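Folding for a student who never gets tired

I have been meaning to write this one up for a while, and since it's 5 May 2022 and raining I've finally run out of excuses (the tea is made, the cat is elsewhere).

For the past month I've been showing a robot how to put away clothes. I should say the robot isn't here. You hold the grippers yourself, one in each hand, do the job the way you'd want it done, and later on the recordings go to Silviu Bucur, who feeds them to the arms over at Warkier. He wanted 80 good folds of outerwear from me. Shirts were already covered, lucky for whoever did the shirts!

Jackets are a whole different animal. The padding springs back at you, the hood wants to be anywhere except flat, and the drawstrings find their way into every pinch. I lay mine face up on the bed and bring the sleeves across first, then worry about the hood. 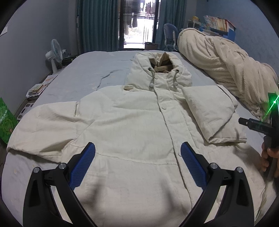
Canan Kahraman, who has done far more of this than I have, told me to slow down at the sleeves, and she was right. My own hands do a sleeve in one flick, without looking, and a flick teaches the arm very little. So now I pinch, lift a little, carry it over, set it down, and only then let go. It feels silly for the first 10 folds and after that it's oddly peaceful, a bit like ironing with the radio on.

The other thing I had to learn was opening the fingers wide before going in for the next grab. I used to creep up on the cloth half closed and push it along the sheet.
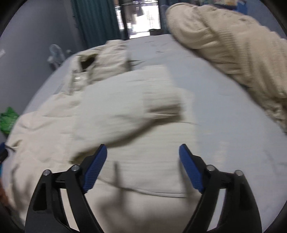 Fingers open over the beige pile, with the knitwear off to the right.

My wrists are good for over two hours, if I take breaks. Next up is Silviu's request for scarves, and I still haven't decided whether to fold those or roll them.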